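Play Kitchen Corner: February Safety Check

Room: Tulden playroom, white table
Checked by: Alper Bilgin

1. Table and floor
Top wiped, edges smooth, legs steady. OK
Comment: I love this table! A white top makes it so easy to spot a crumb or a stray thread, and the pretend food looks cheerful on it.

2. Small pieces
Every loose piece goes through the choke tester. OK
Comment: The fruit passed with room to spare.

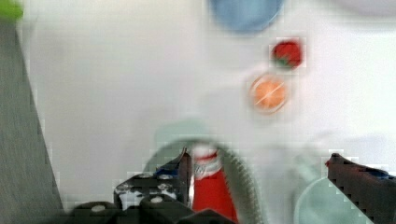
Item 2: strawberry, orange slice and red bottle at the white table.

3. Plates and bowls
Flex each one and feel along the rim for cracks or sharp spots. OK
Comment: The Nusuta set is holding up so well. One plate has a scuff you can feel with a fingernail, but no crack, so it stays. Look again next month.

4. Soft food
Tug every seam and label, then check the fabric for thin patches and lint. OK, one note
Comment: Soft toys are my favorite part of the whole check, and the red fabric is a great bright color. 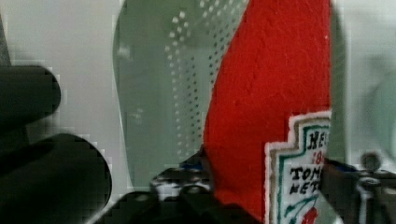
Felt picks up fuzz fast, so please go over it with the lint roller before it goes back in the bin. Labels get a good pull at all four sides. If a corner lifts even a little, put the toy in the repair box and tell me.

5. Clear plastic
Feel for splits and rough edges. OK
Comment: Smudges come off with a damp cloth. Skip the spray.

6. Storage
Bins no more than 3 high, and up to 7 toys in each. FIX
Comment: The Escobar bin was overfull again. I moved the extras to the low shelf.

Next check: March, before the 9 a.m. group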